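Board index > Lessons and Coaching > Adult learners

Moving from foam board to hard board after one course?

skanumer_dad
I finished a beginner course last month with a small school down the coast from us. Three mornings, all in the white water. I can get to my feet most of the time and ride straight in to the beach. I can't turn, and I have not caught a green wave without somebody pushing me.

The school rents foam boards for the season and also sells off its older hard boards in May. The one they showed me is an 8 foot epoxy with a few repaired dings. My wife thinks I should buy it now and learn on it. The instructor who taught me, Gunnel Wallin, said to stay on foam until I can paddle into unbroken waves on my own. The guy at the rental counter said the opposite.

I am 47, 190 pounds, reasonably fit, and I can get to the water maybe twice a week. What did other people do?

Marit Halvorsen
Stay on foam. I teach weekends and the pattern is very common. People buy a hard board right after the first course, their wave count drops by half, and by fall the board is on the classifieds. Twice a week is enough to get to green waves on foam this summer. Buy then.

Also, who is the course with? Some of them have a follow-up session included and people forget to book it.

lowtide_kb
Disagree with Marit, at least in part. An 8 foot epoxy with decent width is not a shortboard. At 190 pounds he will float fine on it. I went to a hard board after two weeks and it forced me to fix my paddling position. Foam boards let you lie anywhere on them and get away with it.

The thing I would worry about is the repairs. Ask to see them in daylight and press around the edges with your thumb. If it gives, walk away.

skanumer_dad
Marit, it was through Zalau Surf. There is a follow-up session, I just looked at the email. It has to be used within 8 weeks, so I will book that.

lowtide_kb, thanks. I did not press on anything. I only looked at it for a couple of minutes in the van.

Darius Baranauskienė
I was in the same position two years ago and kept a log, so I can tell you how it went for me. I put it on my own page at the time and I am pasting the part that applies.

"Week one after the course I went out by myself on a rented foamie. Waist high, onshore, a lot of walking back out. I rode white water for an hour and then tried to sit outside and wait for something unbroken. I was too far forward and nosedived on the first few. After that I moved back too far and the waves went under me.

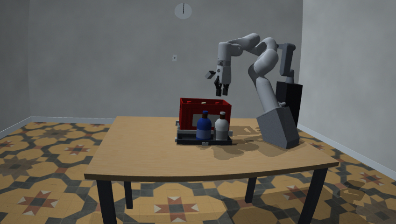 The fix was getting the same spot on the board every time. I put a strip of wax across the deck where my chest should be and another where my toes should touch. Before each paddle I looked down and checked. It also helped to stop bringing so much stuff to the beach and losing time before I even got in. Everything goes in one crate now, a red plastic one, and the leash, wax and towel live in it between sessions. By the third week I was catching a few on my own with the board flat and not stalling.

I stayed on foam until the end of summer. The first hard board was a 9 foot and I got used to it in a day."

So that is one vote for foam. I don't think I lost anything by waiting.

lowtide_kb
The wax strip is a good tip. I would say a 9 foot is also why the change was easy. People who wait all summer and then get a 6'10 have the same bad time as people who don't wait.

Darius Baranauskienė
Agreed on that. Length mattered more than the material.

Marlene S
Different angle. What is the crowd like where you surf? I learned at a beach that gets packed by 10 in the morning, and a hard board in a beginner's hands there is a problem for other people. I got hit on the shin by one and needed stitches. If your spot is quiet, it's more your own business.

skanumer_dad
It's busy on weekends and close to empty on weekday mornings. I would mostly go on weekdays before work.

Marlene S
Then that's less of a worry. I would still keep the foam board for Saturdays.
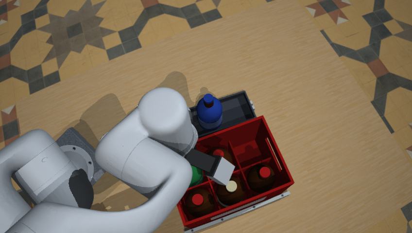 One more thing on the follow-up session. Ask for it on a day with small clean waves, even if that means moving it. I took mine in chest high mush because that was the date on the voucher, and I learned very little. The instructor spent the hour keeping the group together. My sister took hers a few weeks later in knee high surf and came back able to trim along the face.

Kwabena Abubakari
I have bought two used boards from schools and my experience is mixed. School boards get dropped on sand and concrete all day. The first one I got was sold to me as "a few dings" and it had taken on water near the fin box. It weighed noticeably more than it should have. The second was fine and I still use it.

Things to do before paying: pick it up and compare the weight with another board the same size. Look at the fin box for hairline cracks. Ask if they leave it in the sun. Ask the price with the leash and fins included, as they sometimes take those off at the last minute.

What are they asking for it?

skanumer_dad
They want 900 for it, bag included. New ones from the same maker are around 1000 I think, but I may be wrong.

Kwabena Abubakari
That is too much for a repaired board. I would not pay close to new price for something that has been through several seasons of lessons.

lowtide_kb
Yes, OK, at that price I change my answer. Rent foam and look at private sales in the fall.

Marit Halvorsen
I'll take it, even if we got there by another road. For the follow-up session, ask for someone to stand outside with you and call the waves. Reading which ones to go for is the part beginners can't get from the beach.

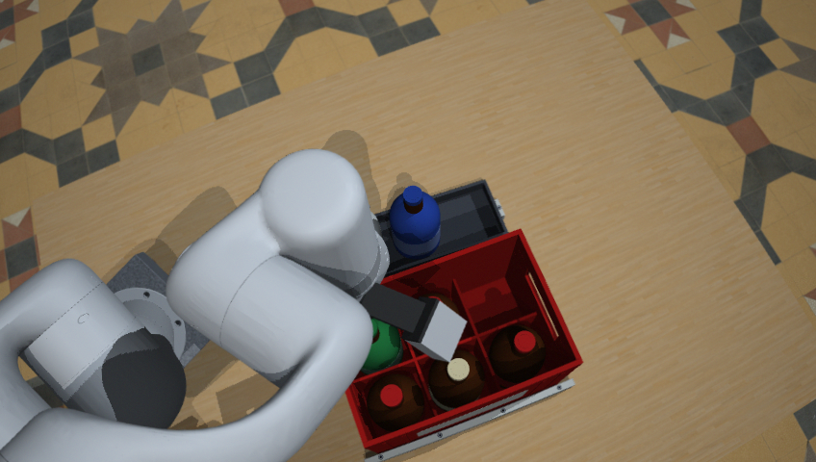
Then go out on your own within a day or two while it is fresh. Pick three things to work on at most. Mine for people at your stage are looking along the wave before you stand up, two extra paddle strokes after you think you have it, and keeping the back knee bent in. Turning can wait until you are catching unbroken waves regularly.

lowtide_kb
I'd drop the knee thing. Two of those is plenty, and the knee sorts itself out once he is looking in the right direction.

Marit Halvorsen
It does for some. I see plenty of stiff back legs in people who have surfed for years.

skanumer_dad
Thanks everyone. I booked the follow-up and asked them to move it if the forecast is big. I told them no on the epoxy. The season rental on foam comes with a leash and I can swap sizes, so I will start on the 9 foot and see about going down to an 8.

My wife is still in favor of buying something, so if anybody hears of a decent used board in the fall, send me a message.

Darius Baranauskienė
Try the Jalar shop in September. They clear out the demo boards then, and you can take one in the water before you decide.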